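Can machines do chores yet? Student project report, Stindberg lab section
Friday, April 5, 2024

Short version - sort of. We picked drawers becuase every house has them and every shop counter too. Open, put stuff in, close. Sounds easy. Planning took 2 weeks, mostly arguing over what counts as a chore. Then the grip question: where do the fingers go on smooth plastic, and how hard do they push?
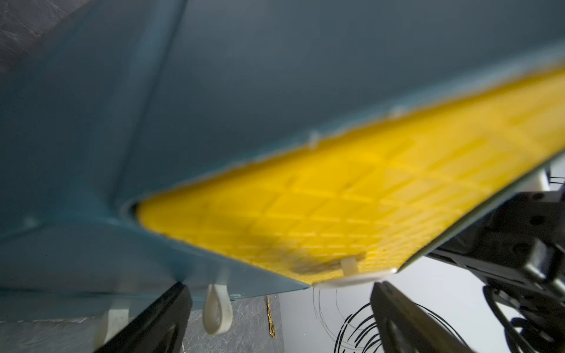
Stunda: a drawer only counts as a chore if the thing also knows what belongs in it. My dishwasher can't put plates away either.

Fair. So we added sorting to the plan.
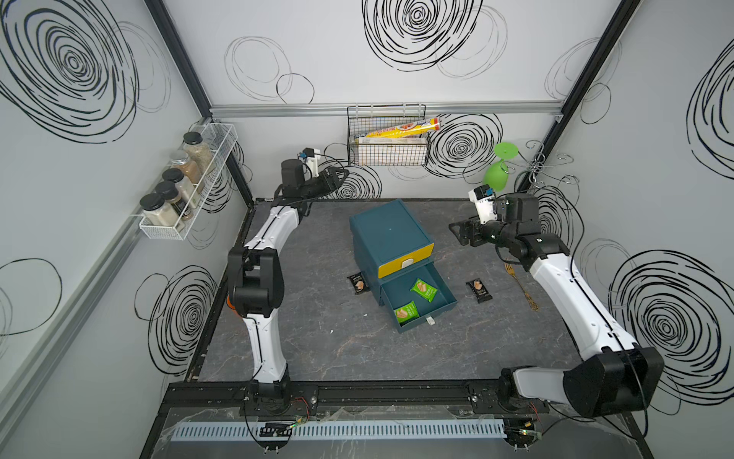
Sorting is where our scoring got messy. A person tidying a kitchen decides and moves at the same time, we scored those seperately. Green snack packets in the open lower drawer, black ones still out on the table on either side of the cabinet - is that half done or a rule? Depends who you ask. Fork is its own problem, thin and flat. We gave forks 14 points, most of any item.

Still to do: closing drawers, write up in July.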